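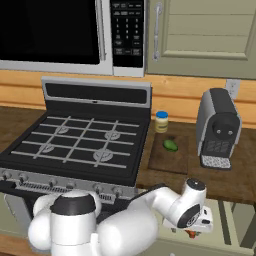 The practice kitchen: arm, range, cutting board and jar with the blue lid.

Sharing a Kitchen With an Arm: Tips From the Break Room End

The test kitchen at Erkel in Trullville got its arm in December. The simulated kitchen came first, and most of us learned our way around it on a screen before we had to stand next to anything with an elbow. What follows is pinned up by the sink, minus the coffee rings.

Tip 1. Decide where the jar lives

People put the mayonnaise down wherever their hand happens to be. The arm would like an address. Pick a spot against the backsplash, mark the same spot on the real counter with tape, and put up with the remarks. We went through 2 rolls of tape in the first week and I now find my own fridge at home a bit slack.

Tip 2. Leave the knobs to whoever signed up for the knobs

Our rota used to say "stove." Now it says who watches the burners, who runs the arm and who wipes down, and the last one is still me.

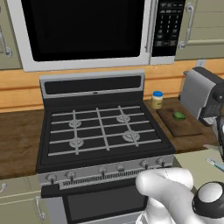

The trouble with splitting a job up like this is that everyone assumes the watching part is a rest. Try it for 20 minutes. Your feet are fine but your eyes feel like they've done a double shift, so swap over before people start staring through the screen. Saturday crew swaps more often and complains less, and I refuse to draw any lesson from that.

Tip 3. Write down the dumb misses

We keep a spiral notebook next to the Geken binder. The binder has 656 pages and a very nice index. The notebook has "came in too low, try again from the left" and gets opened a great deal more. Date your entries and write so another person can read it (you know who you are).

Tip 4. Go slow on anything with a handle

Start with the gripper open and well short of the handle, then close the distance in small moves. If you can't tell how far off you are, stop and check another view. Pride has cost us more runs than the software has. 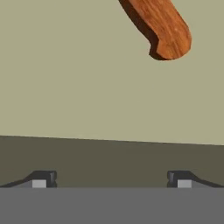
What to do with the time you get back

Management promised us some. So far mine has gone into labeling shelves, which I used to do anyway, and into sitting through training, which I didn't. Ask early who gets the freed-up hours and get the answer on paper. The knife work is still ours on the real side, and so is tasting, and I'd like both of those on paper too.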